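Search this forum
Search in: All boards, This thread

Home Machines board

Thread: Can any of them do the washing yet?

trerkell_tom wrote:
My sister has asked whether it is worth waiting for a machine that does laundry before she spends money on having the utility room altered. She has bad wrists and it is the lifting and pulling she wants rid of. I said I'd ask here. I don't mean folding a shirt on a stage. I mean a load from the basket to the line, in an ordinary house, with nobody standing by. Is anyone near that?

dampcourse wrote:
No. Tell her to have the room done.

Cindomine wrote:
Bit short, that. It depends which part of the job you mean. Laundry is about five jobs and they are not equally hard. Going by what I've seen working:

1. Getting to the machine. Solved, on a flat floor. A plain, pale floor with a skirting line along the wall is easy going. Rugs and a cat are another matter.

2. The door and the basket. Closer than people think. A front loader's door swings the same way every time, so once the arm knows where the hinge is it can repeat the movement all day. What gives trouble is the glass. It's a deep clear bowl, it throws reflections of whatever is near it, and depth cameras read it badly. Then the basket has to sit close enough to the drum to reach, and a basket parked close is in the way of the door. A stiff woven one with a thick braided rim, like the white wicker one below, at least gives two fingers something to hold on to.

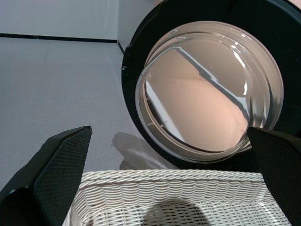

3. Pulling the washing out. This is where it slows down. Wet sheets wrap round everything else. The gripper gets hold of one corner and drags out the lot, or it gets nothing. There is usually a sock left at the back of the drum, and the machine doesn't know about it.

4. Hanging up. I haven't seen it done well outside a lab.

5. Folding. Towels, yes, slowly. Fitted sheets, no.

dampcourse wrote:
So one and a half out of five. I stand by my answer.

Abelardo Castaño wrote:
I run the laundry for a small hotel in Cáceres, so I come at this from the trade side. We looked at an arm in July. The seller wanted to show us folding. I asked to see it empty a washer into a basket and he changed the subject. When he did try it, the arm managed 70 per cent of the pieces in a mixed load and a person had to finish. For me that is no use, as I still pay the person. For someone at home with bad wrists it might be a great deal of use, so I don't agree with dampcourse that it's a plain no.

trerkell_tom wrote:
That's helpful, thanks. She could manage the last few bits. It's the duvet covers that do her in.

Abelardo Castaño wrote:
Then I have bad news. The duvet covers were most of what it left behind.

mangle_and_co wrote:
I think you are all looking at the wrong end. If the drum tipped forward and dropped the load into a tray there would be no reaching in at all. Big industrial washers have tipped for years. Why build a hand to copy what a person does at a round hole?

Cindomine wrote:
Because the round hole is already in the house. People won't throw out a washer that works. Mine is an old Brava and it will see me out.

mangle_and_co wrote:
They'd throw it out sooner than they'd pay for an arm.

dampcourse wrote:
Agreed with mangle for once. A plinth under the washer so she isn't bending, and a trolley at drum height. A joiner near me charged 700 for plinth, shelf and a pull-out board, fitted. It can't get confused by glass.

Cindomine wrote:
I don't dispute the plinth. I dispute "no". The door part was hopeless when I first joined this board and it isn't now.

trerkell_tom wrote:
She's going for the plinth. I'll ask again when she's used to it, as she still wants something for the duvet covers. Does anyone know if a raised washer has to be bolted down?

dampcourse wrote:
Not always, but it needs a lip along the front edge or it will walk on a fast spin. Check what the maker says about height as well.

Last reply: 26/12/2021
1051 views
Share this thread (5)

Related threads
Plinth heights for front loaders
Robot mops on uneven tile
Has anyone automated a packing bench?
Heat pump dryers and small rooms
Gripper pads for wet cloth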